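**Sadmont Tabletop Capture Kit: equipment notes for buyers**

The Sadmont kit is a single-arm station for recording pick-and-place examples: one arm, two-finger gripper, a fixed camera over the table, a small camera at the wrist, and the recording software. Hornonstead sells it as "everything you need to teach a robot." Read that line slowly. It's everything you need to collect recordings. Whether a robot learns anything from them is up to you and your training budget.
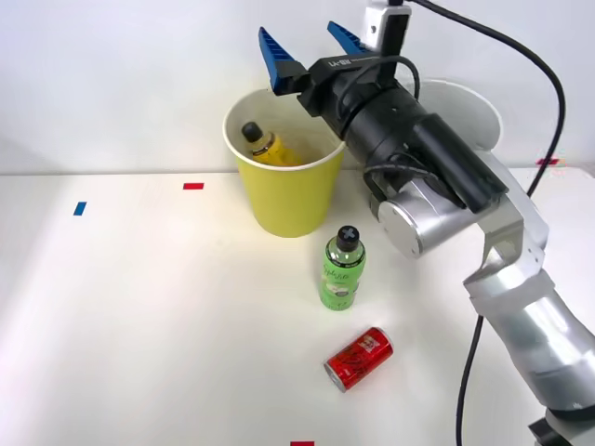
Fixed camera: cup, bottles and can, with the gripper open over the cup.

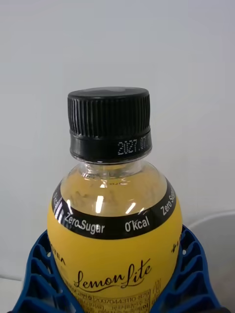

Wrist camera, fingers closed around a bottle.

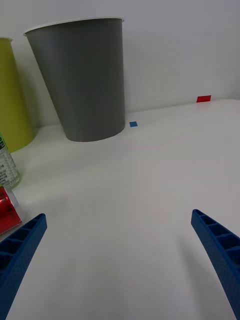 ## What you get

- Arm with table mount
- Gripper with one pair of blue ribbed fingers, plus 2 spare pairs
- Fixed camera and wrist camera, both synced to the arm's joint readings
- Roll of red tape and roll of blue tape for start positions
- Recording software (Rakmont format, with an export tool)

Cups, cans and drinks are not included. Buy your own, and buy more kinds than you think you need. A set recorded with one bottle teaches one bottle.

## What the brochure says, and what we'd say

**"50 examples and you're ready."** Ready for what? Fifty runs with the objects on the same tape marks will probably get you a policy that works on those tape marks. Slide the cup over a hand's width and see how you feel. We'd treat 50 as a test of your setup and plan on over 21 hours of recording before drawing any conclusions.

**"Fingers adapt to any shape."** They flex, and round things suit them. Thin flat items are another matter. Try your own parts before you order.

**"The wrist camera sees everything."** It sees what's near the fingers. During a close grasp, one bottle can take up most of the view and the rest of the table is lost. Keep the fixed camera running on every take, even if it doubles your storage.

**"Automatic quality scoring."** The score checks for dropped camera data and jerky motion. It has no opinion on whether the bottle ended up in the cup. Someone still has to watch the recordings and throw out the bad ones.

## Before you order

The Nagano controller is sold separately and you can't record without it. We think that belongs on the front of the brochure. The warranty runs 2 years on the arm and leaves out the fingers, which are the part that wears.

Plain walls and soft, even light make for tidy recordings. They also make for a robot that may be confused by your actual shop floor. If the job will be done under bad lighting next to a cluttered shelf, record some of it there.

Orders placed by September ship with the current software. Ask which export version you're getting, and get the answer in writing.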